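News > Press Room > Company Announcements

Brumon Opens Second Family Store in Kosari

KOSARI, Wednesday, August 4, 2021 - Children's furniture and toy retailer Brumon has opened its second store, located in the Dizon shopping center in Kosari. The store carries 340 products for children from toddler age through elementary school, including beds, desks, storage, craft supplies and pretend play sets.

The Kosari location replaces a pop-up shop that Brumon ran on the lower level of the same center until the end of June. The new space is on the main floor, next to the east parking entrance, and has created 32 full-time and part-time jobs. Hiring was handled through the company's regional office, and all positions have been filled.

Customers can place orders in the store for home delivery or pick them up at the service counter. Assembly is available for beds and desks at an added charge. Delivery within Kosari takes three working days for items in stock.
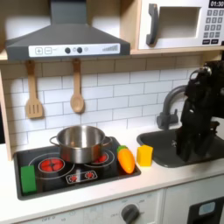
Play kitchen with range hood, cooktop and microwave.

The store also offers Sarketa, Brumon's trade-in program for outgrown furniture. Families can bring in cribs, high chairs and small desks bought from Brumon and receive store credit based on condition. Items that pass inspection are cleaned, repaired if needed and sold at a lower price in a separate section near the registers. Mattresses and car seats are not accepted.

Sarketa was first offered at Brumon's original store. Credit issued at one location can be used at the other, and it does not expire. A receipt or order number is required for all trade-ins.

The Kosari store is open seven days a week during regular Dizon center hours. Strollers are welcome throughout the store, and a nursing room is located beside the restrooms. Parking is free for the first two hours.

Contact Press Office | © 2021 Brumon. All rights reserved. | Back to top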